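Subject: Re: [kisine-users] segmentation drops dark cloth after the resize change
From: Mei Haddad
Date: October 28, 2023

Hi Marlene, hi all,

Same trouble on my side, with a black cloth on a pink sheet:
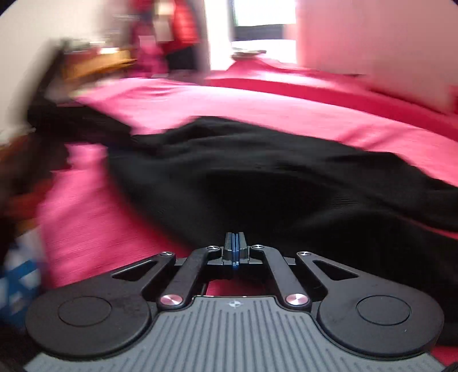 On October's build, Marlene Ackermann wrote:
> Since I pulled the new Kisine preprocessing, the cloth mask comes back
> in pieces. Light towels are fine. Is anyone else seeing this, or is it
> my config?

Not your config, I think! I ran 1000 frames through both versions last night, and the old one gave me a usable mask on 795 of them. The new one falls apart wherever the folds get dark, and it keeps grabbing the black pads of the gripper as cloth (they nearly touch in the one I put up top, so I can sort of forgive it).

My guess is the contrast step. It now runs after the resize to 128, and by then the creases are pretty much mush - swap the two back and see what you get. I also put in a fixed mask for the gripper body, 2 lines in the loader, and that cleared up most of the pad mess.

Anneliese, do you still have the Bassi branch with the old order? I'd love to diff against it before I open a ticket. The vignette corners might need masking too, but I haven't tried that yet.

Mei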